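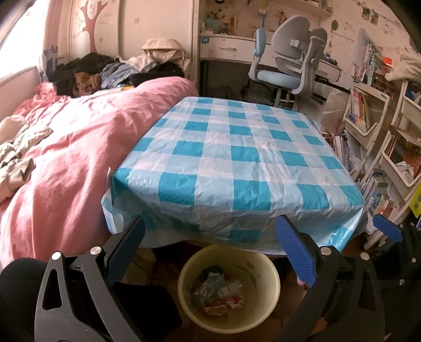
Wrappers in a bedroom trash bin.

The wrapper pledge is back, and I still have questions

Readers of this newsletter will remember the flyer that went out in March, the one with the green arrow and the promise that our snack wrappers would be "given a second life." It came from Zinell, the snack maker, and Collex, the hauler that picks up on most streets in the district. The plan was simple to explain. You save your chip bags, candy wrappers and noodle packets, you drop them in one of the tall boxes at the library or outside Tạ Grocery, and they get turned into something useful. The follow-up report landed in my inbox last week. I have read it twice and I know less than I did before.

Start with the big number. The report says the program has "engaged 2,000 households." I wrote to the address on the back page to ask what engaged means. The reply said it covers homes that were "reached by program materials." So my own household is engaged, on the strength of a flyer I used as a bookmark. I would guess yours is too.

Then there is the weight. The boxes took in 164 pounds of wrappers through the end of March. I don't want to sneer at that, as wrappers weigh next to nothing and it takes a lot of them to make a pound. But the report doesn't say how much of it was accepted at the other end. It says "collected." Anyone who has ever sorted recyclables knows those are two different words. A bag with cheese dust in it may be fine, or it may spoil the load, and the flyer only asked for wrappers to be "reasonably clean." I asked Collex what share was turned away. They told me to ask Drostora, the company that does the processing. Drostora told me that figures for single sites are not released.

What is a wrapper made of, anyway? Most of the shiny ones are thin plastic with an even thinner coat of metal, pressed together so they keep air out. That's good for the chips and bad for everything that comes later. Pulling the layers apart is costly, so mixed film is often shredded and pressed into boards and posts, if it gets that far, or burned for fuel if it doesn't. I have nothing against a bench made of old wrappers. I would like to know whether there is a bench. The flyer had a drawing of one.

Bảo Vi, who works the front desk at the library and has to walk past the box all day, was more patient with me than I deserved. She said people do use it, kids mostly, and that it fills up fastest after school lets out. She also said the box gets coffee cups, a fair number of batteries and once a single shoe. "They like it," she said. "I think they'd use any box you put there." That is sort of my point, though she meant it kindly.

Ánh Lưu wrote in to disagree with me before I had even published anything, having heard me complain at the bus stop. Her view is that a weak program beats an empty corner, and that if people get used to holding on to their wrappers they will be ready when something better comes along. She may be right. My trouble is that I have heard this about every pilot since we moved here. The better thing has not come along, and in the meantime the company gets to print the green arrow on the bag. It is on the large Zinell pretzels already – look at the bottom left corner, next to the bar code.

There is also the matter of who does the work. We save the wrappers, we shake out the crumbs, we carry them to the box. Zinell pays for the flyer and, according to the report, for 2 boxes. It has made no promise to use a simpler bag, one with a single kind of plastic that an ordinary plant could handle. I asked about that too. I was sent a link to the flyer.

None of this means you should stop using the boxes if you already do. I'm going to keep a paper bag going under the sink until summer, mostly out of stubbornness. But I would hold off on the thank-you card the report suggests we all sign, and I would be slow to let the district put money into phase 2 until somebody can say what happened to phase one.

There's an open meeting at the library on Sun 10 May at 3 p.m., and people from both Zinell and Collex are listed as speakers. Drostora is not. Questions from the floor are limited to a minute each, so write yours down first. If you can't make it and want yours read out, drop a note in the newsletter tray by the returns slot and I'll take it in with mine.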